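Round table as a desk – anyone else?

pretier_fan
Two months ago I gave up my sensible rectangular desk for a round table, on the theory that corners were the source of my problems. The cables have since moved in. They coil, they trail over the side, they breed. Has anyone made this work?

Wolfram Sauerland
Sell it. A round table is for soup. You can't push it against a wall and you can't clamp anything to it.

skorholm_steve
Disagree with Wolfram, as is tradition. I've worked at a 118 cm Skorholm for years. Where does your power adapter live?

pretier_fan
On top, near the far edge, where it has the best view. The laptop-like thing stands out at the rim and the middle fills up by itself.
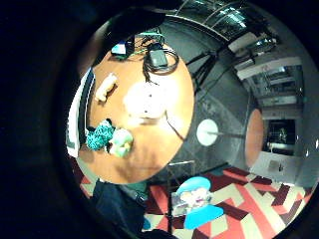
I should also mention the toys. There's a shaggy teal one and a round green and white one, and they hold the spot by the laptop. They are not up for discussion.

Wolfram Sauerland
So the toys stay and the adapter is the problem.

pretier_fan
Correct.

skorholm_steve
Screw a tray under the top and drop the adapter in it. Mine is a Brandes, 15 bucks, two screws. Velcro the spare cable before it goes in or you'll just have the same mess upside down.

Wolfram Sauerland
Or buy a desk.

pretier_fan
Tray ordered. Will report back in July.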